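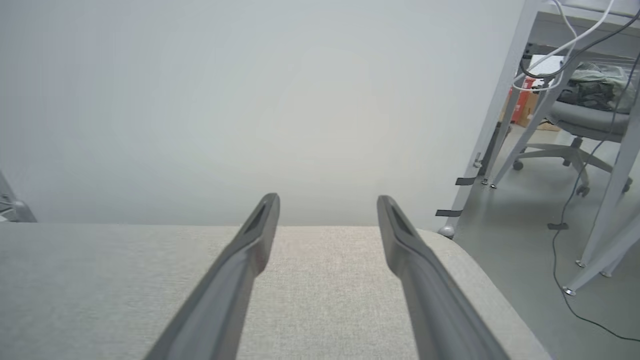 Pivivik is a rental kit: one arm, one two-finger gripper, a wrist camera and a monthly plan from Sunia. We get asked about it a lot, mostly by people who have watched the sales video and have doubts. So do we. The video sticks to hard blocks on a clean bench, and most homes and small offices look more like the view from our wrist camera, with a gray woven cushion under the fingers, white cables looped over a desk leg and a black one trailing across the floor. Ask any seller how their kit does in a place like that.

Who wrote these answers?
Mercy Wanyama and Kiprono Mugo. We pay the same rental as everyone else. Page last changed February 13, 2025.

Can it pick up soft things?
Sunia says yes. We say sometimes. The fingers are stiff plastic with a slot near each tip, and thin cloth tends to slide out. A folded towel is fine. A single sock is a coin toss.

Does "ready in 60 minutes" hold up?
Not for us. It took most of an afternoon, and we had done this kind of thing before. The camera setup had to be run 4 times before the arm stopped reaching short.

What does the plan leave out?
Finger replacements, for one. It also leaves out weekend support — you find that on the last page of the contract. Read that page first.

Is it safe around kids or pets?
We wouldn't try it. The stop button works, but you have to be close enough to hit it.

Is Pultholm any better?
Different complaints. Tsion Tilahun had one for seven weeks and liked the grip but hated the software, which logged her out in the middle of jobs. She sent it back.

What does error 911 mean?
Support told us "general fault." Turn the arm off, wait, turn it on again. If it comes back the same day, ask for a swap and get the answer in writing.

Would you rent it again?
For a one-month test, maybe. We would not sign for a year. Ask us again in March, when the promised update is due.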